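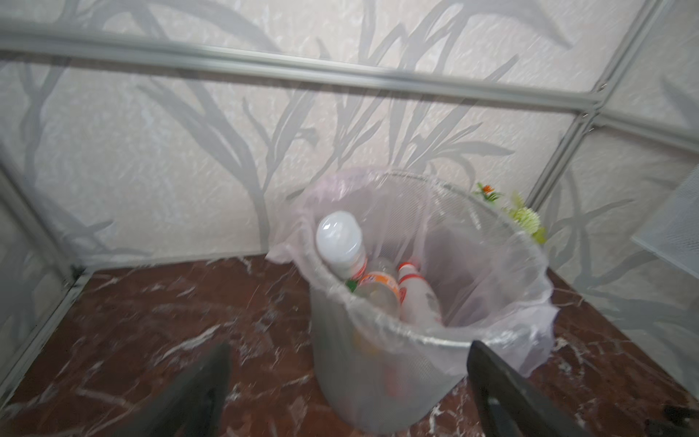

Mesh wastebasket with a plastic bag liner, bottles inside.

Jollis Court Condominium Association
Minutes of the owners' meeting, February 24, 2026

1. Opening
The meeting was opened in the ground floor lounge. Seven owners were present and 11 sent a written vote. The minutes of the September meeting were approved without change.

2. Sales and asking prices
The board presented the letter from Notel, the brokerage which handles most sales in our building. Units on the street side now sell for less than the owners paid. Notel thinks the monthly fee is the main difficulty for buyers. Several owners did not agree and said that the units are advertised badly — old photos, wrong floor plans. The board will ask Notel to correct the listings.

3. Name of the building
One owner proposed to remove the name Jollis from the front sign and to use only the street address. The sign company Nustar offers the removal for $3000. Some owners feel the name is still known in the city and helps the price. Vote: the proposal did not pass. It can be brought again in September.

4. Management contract
The contract with Beneš Property Services was extended for one year under the same conditions.

5. Waste
Owners are reminded that bottles go to the recycling room. The board approved $600 for new bins and signs.

6. Other matters
The question about short rentals was moved to the next meeting, as the lawyer's answer did not arrive yet.

The meeting was closed after item 6.

Contact the board | © 2026 Jollis Court Condominium Association | Back to top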